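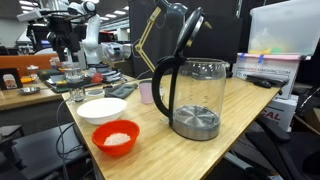
Lectura: 2 minutos

Economía doméstica en espacios mínimos
Apuntes de la sesión 3: la mesa que también es cocina

El programa de Bralmont llama a este tema «superficies de uso compartido». Dicho en cristiano: comer donde se trabaja. Casi todos lo hacemos y casi todos lo negamos en las encuestas.

1. El hervidor

Un hervidor de vidrio tiene la ventaja de que se ve si está vacío sin levantarlo. El de la mesa lo está, con la tapa negra abierta del todo y la placa metálica a la vista en el fondo. Antes de llenarlo conviene decidir dónde va a quedarse, y la respuesta no debería ser «delante del monitor». El vapor sube, y encima hay una lámpara de brazo articulado que no ha pedido una sauna.

Regla del curso: 30 cm libres alrededor de cualquier cosa que hierva. En un escritorio de bambú claro, además, salvamanteles. Un paño gris doblado puede hacer de salvamanteles durante un examen oral; en casa, compren uno.

2. La vajilla

Un cuenco naranja rojizo con un montoncito de arroz blanco, un cuenco blanco vacío, un vaso rosa pálido de plástico. Para una persona basta y sobra. El arroz ocupa solo el centro del cuenco, así que queda sitio para algo más – el manual de Durnden recomienda verdura, con un optimismo conmovedor.

Para agua recién hervida, taza de cerámica. El vaso de plástico se reserva para bebidas frías salvo que el fabricante diga otra cosa.

3. La frontera con la oficina

El ratón y el arroz comparten tablero. Se admite, con dos condiciones: los líquidos a un lado y los cables al otro, y nada de cables colgando por el frente, donde los engancha la primera rodilla que pasa.

4. Las cajas

Caja de cartón con «MAGICALMOVING.COM» impreso, y encima un cajón translúcido. Cinta azul en la unión. Toda mudanza deja una torre así, y a los 14 días ya cuenta como mueble. Si va a quedarse, vacíen la caja.

Para la próxima sesión

Lean el capítulo de Callport sobre almacenaje, hasta la página 43. Dibujen su propia mesa a escala y marquen tres zonas: calor, comida, trabajo. Máximo 200 palabras de comentario. Entrega: 3 de agosto. Quien no tenga mesa puede dibujar el suelo.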